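5. Sorting household items with the Gornance open bin

This section explains how to prepare the open bin, how to put mixed household items into it and how to care for it afterwards. Please read sections 1 to 4 before, especially the part about the stand. If your bin was delivered with the Okomach lid set, read also section 8, because the lid changes the order of some steps.

5.1 Before you start

You will need:

The open bin, already fixed on its stand
Two soft cloths
A mild washing liquid, without sand or bleach
The label sheet from the Ichikawa accessory bag
A tray or a second box for the things which do not belong in the bin

Choose a place where you can reach into the bin without leaning over with your whole body. The upper edge should be at the height of your elbow or a little lower. If it is higher, small things at the bottom are difficult to take, and you will begin to pull on the wall with your arm. The wall is not made for this.

Leave 500 mm free on the side where you stand. On the other sides 90 mm is enough.

5.2 Checking the bin

1. Wipe the bottom with a damp cloth, then with a dry one.

2. Pass your hand slowly along the four inner walls. You should feel no sharp point. Scratches which you can see but cannot feel are normal after some weeks of use and do not need any repair.

3. Press with the flat hand in each corner. The bottom must not move. If it moves, go back to 3.4 and tighten the stand again.

4. Look if coloured marks have stayed on the walls. Many soft plastics leave some colour when they rub on a hard surface. These marks can be cleaned (see 5.5), but it is easier when they are fresh.

Note: The bottom becomes dull with time. It has no influence on the use, and polishing products will make it slippery. Please do not use them.

5.3 Putting the items in

Mixed items go in one layer. This is the most important rule of the section. When things lie on top of each other, the small ones travel under the large ones and you will search for them later with your fingers.

1. Take out first everything that is wet, hot, sharp or made of glass. Put it on the tray.

2. Place hard plastic things with a curved shape. They roll or rock when they are touched, so give them the space in the middle and not at the low front wall, where they can be pushed out.

3. Place brushes and other tools with a handle. Lay them diagonally if they are long. Turn the handle towards the person who will take it.

4. Place soft toys at the end. A plush toy can stay against a hard item, but keep it away from bristles and from everything with a hook, because the fabric is caught quickly. 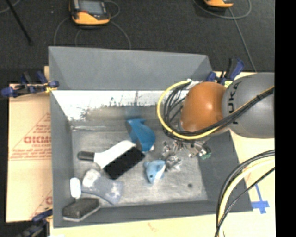
5. Leave a space of two fingers between the items where it is possible. It is not necessary to be exact. When there is no more space, the bin is full, even if the walls are still much higher than the items.

6. Look one time from above and one time from the front. Flat or dark things are easily missed on the grey bottom when you look from one side only.

Caution: Do not exceed a load of 4000 g. Do not put one single item heavier than 500 g near the front wall.

Caution: The bin is not a place for children or animals to sit. Children may take their toys from it only when an adult is near.

5.4 Taking the items out

Take the items from the top and lift them straight up. Do not drag them over the bottom to the wall and then up along the wall. Dragging is the reason for most of the scratches which customers write to us about.

Soft toys should be held by the body. If you hold a toy by a fin, an ear or a tail, the seam will open sooner or later. Brushes should be held by the handle, also when the head is nearer to you.

If an item is lying in the corner and you cannot put your fingers under it, tilt it with one finger against the wall and take it with the other hand. Do not turn the bin over.

5.5 Cleaning

Clean the bin once a week, or sooner if food or soap has been in contact with it.

1. Take everything out and put it on the tray.

2. Mix a small spoon of washing liquid in one litre of warm water.

3. Wipe the walls from top to bottom and the floor last.

4. For coloured marks, leave the damp cloth on the mark for some minutes and then rub softly in circles. Repeat if needed. Old marks may become paler without going away fully.

5. Dry all surfaces. Wait until the corners are dry before you put soft toys inside again.

Note: Wash plush toys as it is written on their own label. Brushes should be rinsed, shaken and dried with the bristles down.

5.6 Spare parts

Replacement labels, foot pads and the bottom liner can be ordered from Adgate with the part list at the end of this manual. The bottom liner has the number 87. Give also the size of your bin, which is printed under the stand. The liner is delivered rolled and must lie flat for one night before it is put in.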